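**Ticket 39: Streaky finish and mystery film, bench room**
Status: Open (again)
Site: Plurkthorpe, ground floor
Category: Cleaning / consumables

**Reported problem**

Every surface wiped since the switch to Ralledance concentrate dries with a gray film. It looks fine for seven minutes, then the lights catch it and it resembles the inside of a fish tank. The requester has described this as "cleaner than before, technically."

**Tried so far**

- Wiped again with more product. More film. Closed the ticket by accident, reopened it.
- Wiped again with less product. Slightly less film, plus the original dirt.
- Blamed the water. Ran a bottle with store-bought distilled. Same film, and now we have a receipt to file.
- Checked the dilution card from Plakel. It says 39 ml per 1000 ml of water. Our measuring cup is marked in ounces, so for two weeks everyone had been pouring "to the line." There are several lines.

Remixed to the card, rinsed out the blue sprayer, refilled it and went back over the bench with the dark blue cloth. 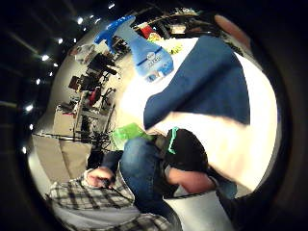 ## Update, 3:40 p.m.

Correct mix, same streaks, though thinner. That leaves the cloth. The dark blue ones came from the Vasiliauskas order and have been going through the wash with fabric softener, which leaves a coating on the fibers and then on everything they touch. We have been waxing the furniture with laundry.

Test on the end panel: paper towel, correct mix, no film. Cloth, correct mix, film. Cloth with plain water, also film. Case against the cloth is strong.

## To do

1. Rewash all the blue cloths hot, twice, no softener. Line dry if there's room.
2. Write the dilution on the sprayer in marker, in ounces, where a person might see it.
3. Buy a measuring cup with ml on it. Request sent to purchasing, who asked what was wrong with the lines.
4. Repeat the end panel test with a rewashed cloth before touching the shelving.

Please don't close this one until step 4 is done. It has been resolved three times already and it still smears.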